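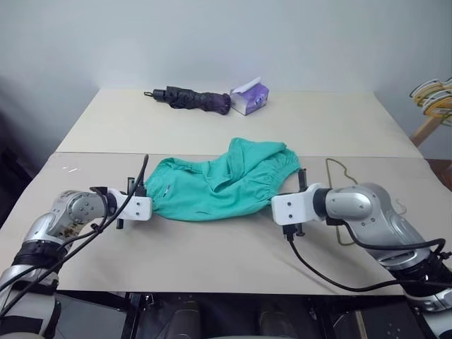 Home > Workshop Builds > Arms & Grippers

Search this site... Go

How I tamed the gripper cables on my two-arm folder

If your gripper cable keeps snagging halfway through a fold, you need a service loop - a bit of slack that moves with the wrist and doesn't fight it. I redid both of mine in February and it took one evening per arm!

Power everything down first. Bend the wrist by hand to its furthest point (slowly, please) and measure the cable run there. Mine came to 520 mm, so I'd bought 400 mm leads for nothing. Oops.

Anchor the cable at the bracket and again behind the elbow, and leave the middle free. I use Prindoron hook-and-loop ties, snug enough to hold but loose enough to slide a fingernail under. Zip ties chewed up my first set.

Now run your fold at quarter speed, using something soft and bunchy like an old pair of shorts. Watch the slack on both sides. If it drags across the cloth, shorten the loop by 2 cm and go again.

Once it's clean at quarter speed, try half, then full. My Woltusano script has done 1,915 cycles on this routing and the connectors are still tight. Next up is the left wrist, which still squeaks.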